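Chapter 7
Keeping Things Going: Repair, Spare Parts and the Life of Everyday Objects

In this chapter you will look at
why some objects get mended and others get thrown away
how standard parts changed the work of the repairer
what a repair costs, and who pays
the case of the Gritthorpe mending room

Key words: standard part, tolerance, service life, salvage, fastener

Pick up the nearest object with more than one part. A stapler will do, or a bicycle lamp, or the kettle if you are reading this in the kitchen. Now ask yourself how you would get inside it. Can you see a screw? Is there a seam you could open with a thumbnail? If the answer is no, somebody made that choice long before the thing reached your hands, and this chapter is all about choices of that sort. It is a wonderful subject, and once you start looking at objects this way you will find it very hard to stop!

In Chapter 6 we followed materials from the ground to the factory gate. Here we pick up the story at the other end, when an object has been bought, used, dropped, left in the rain and used again. Economists have often treated this as the dull part. But most of an object's life is spent here, and a great deal of skilled work goes on in these years, much of it unpaid and hardly any of it written down.

7.1 Before the spare part

For a very long time, mending meant making. If the latch on a cottage door snapped, the smith made a new latch to suit that door, and it would not have suited the door across the lane. A good smith carried dozens of such jobs in his head. The work was slow, but almost anything could be put right, as the person who mended an object had much the same tools as the person who made it.

Standard parts turned this upside down. Once screws were cut to shared sizes, a broken one could be swapped for another out of a box, and the repairer needed to know the size and very little else. Think what a leap that is! A part made in one town could fit a machine made in another, by people who had never met. The price was tolerance, the small amount by which a part may differ from its drawing and still fit. We shall come back to tolerance in section 7.3, with some measuring for you to do.

The desktop computer is a lovely late child of this idea. Power supplies, drives and fans come in agreed shapes, with screw holes in agreed places, and plenty of owners have changed one at home with a single screwdriver. 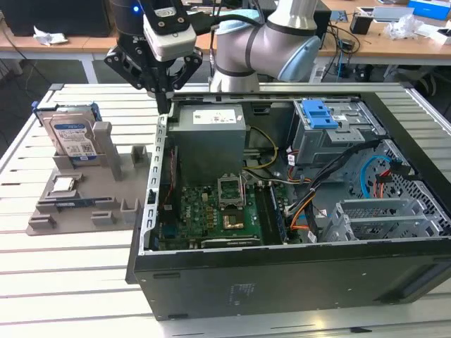
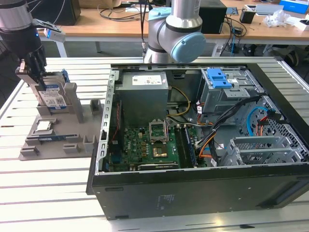
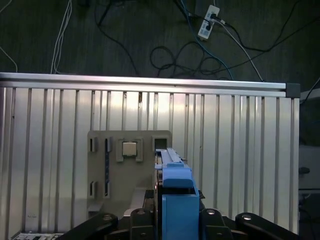 Figures 7.1 to 7.3

Shared sizes also made salvage worth the bother. A part taken from a dead machine has a value only if it will fit a living one, and so the scrap dealer, the market stall and the box of odds and ends under the stairs all owe something to the standard screw.

7.2 The Gritthorpe mending room

Our main case comes from Gritthorpe, where Ebony Harawira opened a mending room in an old chapel one July and had the good sense to keep a proper ledger from the first morning. Her entries cover 568 objects. Each has a line for what it was, what was wrong, what was tried and what it cost, and in the margins there are remarks that are a joy to read. "Toaster again," says one. "Same toaster, different brother," says the next.

Of those objects, 300 were mended and went home with their owners. A further 200 could not be opened without breaking them, or needed a part that was no longer sold. The rest were taken away unmended for other reasons, mostly because the owner decided against the cost.

Look hard at that middle group. Hardly any of the faults in it were serious. Harawira's notes mention a hairdryer with one loose wire, sealed in a shell with no screws, and a Bralik radio that needed only a new knob. Wilmer Alvarado, who worked through the ledger for his study of small repair trades, calls these "closed objects", and we shall use his term from here on.

Activity 7A
Choose five objects at home. For each, write down the kind of fastener that holds it together (screw, clip, glue, stitching, none that you can find) and whether you own the tool to undo it. Do not open anything that plugs into the mains. Bring your list to class and keep it safe, as you will need it again for Activity 7D.

Talking point
Should a maker have to sell spare parts for as long as people own the thing? Try arguing the side you disagree with first.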